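Reading time: 2 minutes

Ticket: Rezende reading room set, tracking drops out at the start of episodes
Opened by: Zuleica Brito
Project: Cidico
Status: closed, one follow-up open

Problem

We need 4,000 good episodes of table tasks with the hand-held gripper. The batch from the Rezende reading room came back from the Rilta pose check with 575 episodes rejected. Nearly all of them fail in the first second or two. The path jumps sideways, then settles, and from there on it looks fine. The same operators had almost no rejects at the Bestedico site in March.

What I tried

1. Swapped the gripper for the spare. Same jumps.

2. Ran the lens calibration again. The numbers barely moved, so I kept the old file.

3. Checked the clock offset between video and motion data. It was fine on every episode I opened.

4. Lowered the exposure one step. I suspected the ceiling lights and their reflection on the table. It helped a little, but the rejects did not go away.

5. Looked at how people were starting. At Bestedico they held the gripper still over the table before moving. At Rezende they had been told to save time, so they pressed record and reached in right away. The tracker had no steady view to begin from.

6. Recorded 20 episodes with a still start, fingers open and empty, facing the shelves. All passed. Then 20 with the quick start -- six failed.

Open gripper over the near end of the table, shelves behind, in both:

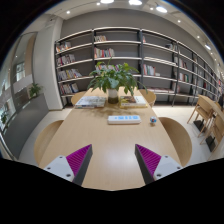
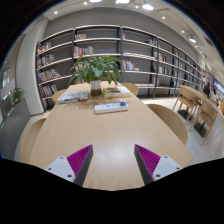 I then had two operators record 100 episodes with the new start, at the normal pace and with the normal tasks. Two were rejected, both for a dropped object, so those have nothing to do with this ticket.

Fix

Hold still for a slow count of three after pressing record, then begin. The instruction sheet has been changed and the old one taken out of the shared folder. Exposure stays one step down at this site. Please don't put it back to auto.

The 575 rejected episodes are not all lost. Where the jump is over before the hand gets near an object, we can trim the front and run the check again. I have a script for this but it still cuts too much on short tasks. That is the follow-up.

Comments (3)

tmk: Does the still part stay in the training data? We had a model that learned to wait before doing anything.

Zuleica Brito: No, it gets trimmed after the pose check. Leave about half a second.

orsolo: Same trouble here with quick starts, different gripper. Could you post the trim script when it works on the short ones?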